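Clallutden open day clips: read me first

Hi, and thanks for downloading these! I put this folder together after the open day at the Clallutden workshop, where we had two arms running on kitchen stuff all afternoon and let visitors pick what the robot should grab next. The sample still is from the wrist camera, with the red and gray collapsible colander up close near the two black fingers.

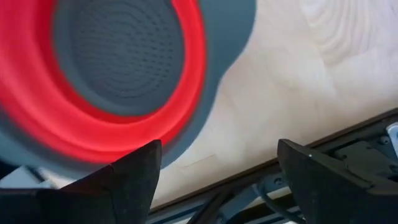
What's in the folder

There are 200 short clips, all from the wrist camera, plus a plain text log I typed up as we went. Each clip is one try at one object. The tries came in 16 batches, and a batch just means one group of visitors standing around the table and calling things out. Some groups wanted the same thing over and over (the colander was a big hit with kids!) so please don't expect an even mix.

The log has one line per clip: batch, clip name, object, who was driving and a comment if I had time to write one. Driving is either "staff" or "guest". I didn't write down anything else about guests and I'd like to keep it that way.

How the day went

Doors opened after lunch. We started on Sirna, the older of our two arms, with one of us driving and talking through what we were doing. Then we moved over to Jurker and let people have a go with the hand controller. I was nervous about that part, but folks were careful, way more careful than I am on a normal day. The most common question was whether the robot could do dishes. Second most common was whether it could feel what it was holding. (No to both, for now.)

Nearly 6 batches' worth of clips came from guests driving, and you can tell when you watch them. There's a lot of hovering, a lot of coming in at steep angles, and plenty of second thoughts. I love those clips. If you're only after smooth, boring grasps, filter the log on "staff".

Things to know before you use it

Blur. The wrist camera sits close to whatever the gripper is working on, so soft edges are common when things move. In the sample still the colander is pretty smeared while the right finger is still fairly sharp. I kept clips like that in. If you want to throw them out, do it on your end, and please tell me what cutoff you used, I'm curious.

Cropping. Big round things don't fit in view at that distance. You'll often get part of an object and a lot of background, like the pale wood and the metal framework behind the fingers in the sample.

Color. I left the color alone. No white balance fixes, no sharpening.

Sound. Stripped out. There was a lot of chatter in the room and I didn't ask anybody if I could share it.

Object names. I used whatever word the visitors used, so the same item can show up as "colander", "strainer" and once as "spaghetti bowl". There's a file called names that maps them to one word each. It isn't perfect, and I already know two lines in it are swapped.

Using and sharing

Use it for whatever you like, classes and hobby projects included. If you publish something, a mention of the Clallutden open day would be nice. The player I use is Cormier, our little in-house viewer, and a copy is in the tools folder, but any normal video player will open the clips just fine.

Changes

7/5/19: first upload, all batches, log and names file.

Still to do: fix the swapped names, add the June practice run if I can find the drive it's on.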